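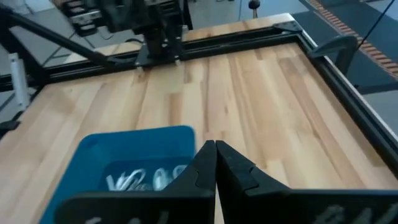
Blue bin on the wooden tabletop.

Stokmont Youth Basketball – progress report to the Jayawardena fund
March 19, 2024

Enrollment stands at 251 players, up 20 from the last report. All teams have completed the first half of the schedule. Shot-clock operation was added for the two oldest age groups. Average possessions per game have not been calculated yet; Shafiq Paul will supply them with the final scoring data.

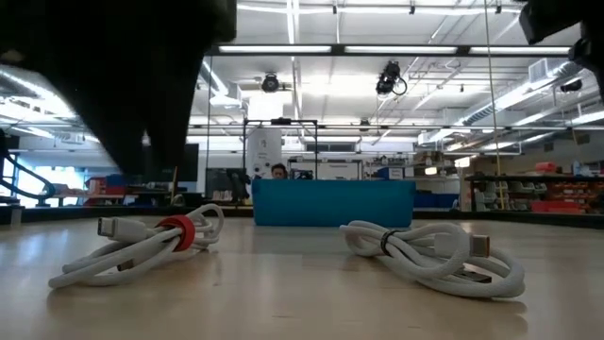

Two bundled white cables, with the bin behind them.

Referee training: 50 sign-ups, 2 withdrawals. Rokeya Siriwardena runs the remaining sessions at Atamton – court time is confirmed through July. Travel spending is within budget. No change to the grant terms is requested.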